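2018-10-16
By Inese Šimkus

Plena sorting project -- progress note for Valdis Paju

Quick one, full figures to follow. Wire sorting by colour has started. Bins go in a row, yellow, red, black, same order every time so people stop asking. Molevel grant so far: 173 spent out of the 300, mostly bins and labels.

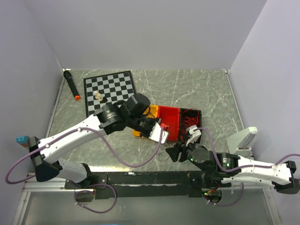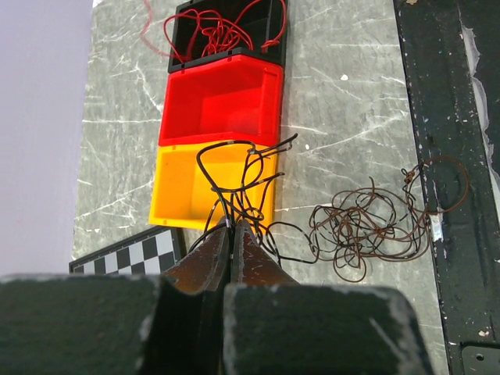
The three bins on the marbled worktop, red wire in the black one.

Still to do -- decide on a proper home for the brown wire, it tangles worse than the rest. Red wire needs tying into hanks before it goes to Flaldale. Chess set and microphone are on the list for the games and sound shelves, not costed yet. Two more bins wanted, would come out of whats left.

Butkienė delivery has slipped, was promised for April and we are still chasing. Will send reciepts seperately.

2 comments | 2 shares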